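Home | Papers | Authors | Issues | About
12 min read | 4 comments | 20 shares

4. What people did with the warnings

4.1 How I got into the messages

I should say up front that I came to this part of the study with a hunch, and the hunch was that people in Mulside don't read flood warnings past the first line. I grew up in a river town and I certainly didn't. So when Hilde Postma and I sat down with the 154 household interviews, I was half expecting a pile of shrugs.

We got a few shrugs. We also got people who could recite the July warning nearly word for word, and then told us they stayed home anyway. That surprised me, and it's the reason this section is longer than we planned (sorry to the reviewers, who asked for shorter!).

The basic setup is the same as in Section 3. Each household got the river warning by text message, by radio, or from a neighbor, and quite a few got it all three ways. We asked what they remembered, what they did in the next hour, and who they talked to first. Sem Hendriks ran most of the interviews on the Mertens side of the river, and I did the ones up the hill with Ngaio Pomare, usually at kitchen tables, usually with more cake than is good for anyone.

4.2 The word "possible"

The warning said that flooding was "possible in low areas overnight." I'd have called that a clear sentence before I started this work. People split over two things in it. Some took "possible" to mean "it could happen, so get ready," and others heard "it probably won't." And then "low areas" was a real mess. A man whose back garden slopes straight into the water told me he didn't live in a low area, he lived in a dip. A woman well above the bridge packed her car by 9 p.m. on the grounds that everything in Mulside is low compared with Zatano.

We sorted the answers into 5 groups by what people did first: moved the car, moved belongings upstairs, called someone, went out to look at the river, or did nothing. Zixuan Jiang and I coded them separately and then argued about the ones that didn't match. Most of our arguments were over going out to look. I wanted to count it as a kind of checking, the same as calling a cousin downstream. Zixuan thought it belonged closer to doing nothing, as it puts off every other choice. We kept it as its own group in the end, and I've come around to liking that, because the people in it talk about the warning differently from everyone else. They describe the river first and the message second.

4.3 Hearing it from someone

Calling someone was the group I had the most fun with. Nearly everyone in it had already received the text, so they weren't short of information. They wanted to hear a person they knew say it out loud. One man rang his sister, read her the message, asked what she made of it, and then did exactly what she told him to. Several people had one particular neighbor they trusted on river matters, and Lambros Chrysikopoulos, who mapped these links for us, found the same handful of names coming up again and again on both banks.

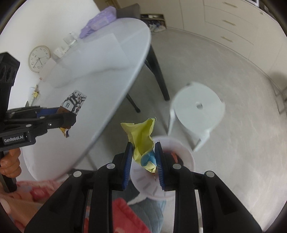
Figure 4.

The timing matters too. The text went out at 6:40 in the evening, right when a lot of households were cooking or getting kids to bed, and a fair number of people saw it and set the phone down again. The radio version came an hour later and reached them when they were sitting still. I don't think we can say the radio message worked better. It had the same wording, and it may just have come second, when people had already half taken in the first one. The Rornari interviews, which we'll get to in Section 5, let us pull those two things apart a little, as the order was reversed there.

I also want to flag a weak spot. We did these interviews weeks after the water went down, and people tidy up their memories. Someone who moved the car and was glad of it will remember deciding quickly. Hilde suggested asking to see the call log on people's phones, and where they were happy to show us, the times were often later than they'd said. We've used the logged time wherever we had one and the remembered time everywhere else, and the two are marked separately in the tables.

4 comments | Share | Previous section | Next section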